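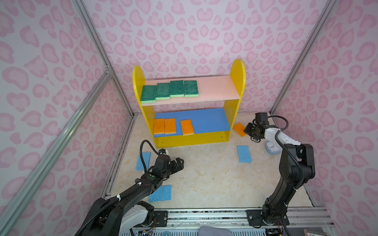

Four Grippers, One Pile of Sponges

A kitchen sponge is a hard thing to grade a robot on. It gives when squeezed, it springs back when let go, and it weighs so little that a finger brushing past can send it across the floor. For those reasons Ingvild Sæther picked sponges when she set out to compare parallel grippers for Floston, a small firm that puts together two-arm work cells for packing and sorting.

The job sounds simple. Green scrub sponges go on the pink upper shelf, orange ones on the blue lower shelf, and the light blue ones start out on the floor along with any strays. Both arms are mounted on a rail at the front and share the space between them. Each trial ends when every sponge is on a shelf or when the clock reaches 30 minutes, whichever comes first.

"We began with wooden blocks, and every gripper passed," Sæther says. "That told us which ones we could buy, and that was all of them."

What was tested

Floston tried four sets of fingers on the same pair of arms. Two came from Denditz, one with flat rubber pads and one with narrow ribbed tips. The third was a soft-faced set from Mishra. The fourth was cut in Floston's own shop from a design Embla Boström drew up in August, after she got tired of waiting for samples.

The arms, the controller and the control software, a package called Losteo, stayed the same throughout. The team ran 626 trials and logged 2,165 separate grasps. A grasp counted as good if the sponge left the surface and reached a shelf without being dropped or regrasped.

The upper shelf

The green sponges caused the least trouble. They have a stiff abrasive layer over a foam base, and all four finger sets could close on them without much bending. Spacing was the weak point. The arms tend to set the sponges down in a staggered line, each a bit off from its neighbor, and by the time the row is half built there is less room for open fingers than the plan allows.

The wide Denditz pads did worst on this step. Opened far enough to let go, they pushed the last sponge sideways. The ribbed tips left the row alone but dented the foam, and now and then a sponge stuck to the ribs and came back up with the arm.

The lower shelf

The orange sponges are flat, and the lower shelf has a board over it. The gripper has to come in from the front at a low angle, and the wrist gets in the way before the fingers do. Sponges end up hanging over the front edge. Floston scores an overhang as placed if the sponge stays put, a rule Boström argued against and lost.

Her own fingers did best here. They are thin at the tip and longer than the others, so the wrist can stay outside. The cost is stiffness. On the floor, where a sponge has to be pinched from above, the long fingers flex and the grip drifts.

The Mishra set came in second on the lower shelf and first on the floor. Its soft faces need less exact aim, which helps with sponges that have landed at a tilt against something else.

Cameras and cables

A small camera on top of the gripper gives a close view of the target, though it adds height. Under the upper shelf that height matters. Boström tried moving the mount back and gave up part of the view of the fingertips to do it. The cable sheaths on both arms also had to be clipped again after the first week – a loose loop had been pulling on the wrist at full reach.

The result

Of the 626 trials, 436 ended with every sponge on a shelf. Sæther ranks the Mishra fingers first overall, with Boström's a close second, and would not use the wide pads for soft goods at all. She has ordered a second Mishra set and asked Boström for a shorter, thicker version of hers. The plan is to run them together, one type on each arm, with the same sponges and the same shelf.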